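Markum 手首カメラ台座キット
共同工房Bemulthorpeの棚から

品名:Markum 手首カメラ台座キット(組立式)
価格:1830円(送料別)
重さ:100g(カメラ、ケーブルを除く)
付属ケーブル:700mm
取付ボルト:3本
更新:2018年10月19日

ロボットの手首に小さなカメラを載せたい、という人のための台座です。自宅の作業机でも共同工房でも、六角レンチ一本で付けられます。もともとはKeskinenという名前で工房の中だけで回していた治具で、五月に形を全部引き直してMarkumになりました。引き直したら見違えるほど剛性が出て、最初の一個を組んだ晩はうれしくて、意味もなく手首をぐるぐる回していました。

作ったきっかけは、ふた付きの入れ物です。机の脇に固定したカメラだけでやっていた頃は、指がつまみに届いているのか、手前で止まっているのか、画面を見てもよく分からない。丸みのあるつやつやした白いふたは照明をきれいに映し込むので、なおさらです。つまみが銅色なら色で拾えますが、黒い指が上からかぶさった途端にそれも隠れます。固定カメラ側から見ると、ちょうどこのくらいの見え方になります。
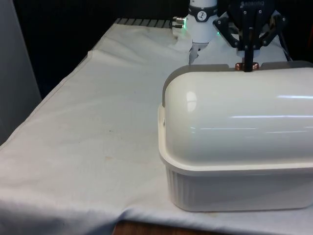 Marjatta Väisänen:うちも固定カメラ一台で半年粘りましたが、奥行きだけはどうにもなりませんでした。手首側に一台足したら、つまみの位置合わせにかかる時間がはっきり減りました。ただ、最初は台座のボルトを強く締めすぎて、板を少し反らせてしまいました。説明書に締め加減を書いてもらえると助かります。

締め加減の件、ありがとうございます! 組み立ての項に足しました。反ってしまった板は、平らな机に置いて重しをしてもだいたい戻りません。交換用の板だけでもお分けしますので、注文時に「板のみ」と書いてください。

台座で一番こだわったのは、カメラの首の角度です。指先だけを大写しにすると、つかむ直前までは気持ちがいいのですが、手前に何があるのか分からなくなります。逆に引きすぎると、画面の大半が机になってしまう。Markumでは首を無段階で倒せるようにして、指の付け根から先端までと、その向こうの作業面が一緒に入る角度を自分で探せるようにしました。三本指の手なら、開いたときに左右の指がどこまで張り出すかも見ておきたいところです。

白い布の上で黒い手を使うと、先端の輪郭がくっきり出ます。指先の位置を画像から取りたい人には、この組み合わせをぜひ試してほしいです。ねじの頭は光を拾って小さく光るので、目印に使えるかもしれません(私はまだそこまでやっていません)。配線も画面に入りやすいので、角度を決めるときはケーブルの通り道も一緒に見てください。
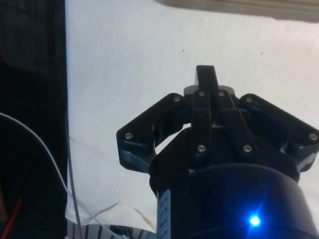
組み立て

一、板と首を仮組みします。首の蝶ねじはまだ緩いままで。
二、手首側のフランジに板を当て、ボルトを三本とも指で回るところまで入れます。
三、レンチの短いほうを持って、順番に少しずつ締めます。止まったと感じたら、そこで終わりです。増し締めはしません。
四、カメラを載せ、指を全開にした状態で角度を決めてから蝶ねじを締めます。
五、ケーブルを手首に沿わせ、低速で可動範囲の端まで動かします。引っ張られる姿勢があれば、たるみを足してやり直してください。

合うもの、合わないもの

板は無穴の状態でもお送りできます。手首のボルト穴の配置は機種ごとに違うので、購入前に図面で穴の間隔を確かめてください。穴位置の図を送ってもらえれば、工房のボール盤で開けてから発送します。カメラは三脚ねじの付いた小型のものが前提です。基板むき出しのカメラには、Wullsteadの薄型ケースを挟むと収まりがよくなります。

工具側の配線が太い手では、首を一番倒した位置でケーブルと干渉することがあります。首を反対向きに組めば逃げられますが、そのときは映像が上下逆になるので、ソフト側で回してください。

在庫と受け取り

金曜の夜にまとめて板を切っています。工房での手渡しもできますし、その場で付けていってもらうのも大歓迎です(角度探しは二人でやると早いです)。変わった場所に付けた人は、ぜひ写真を送ってください。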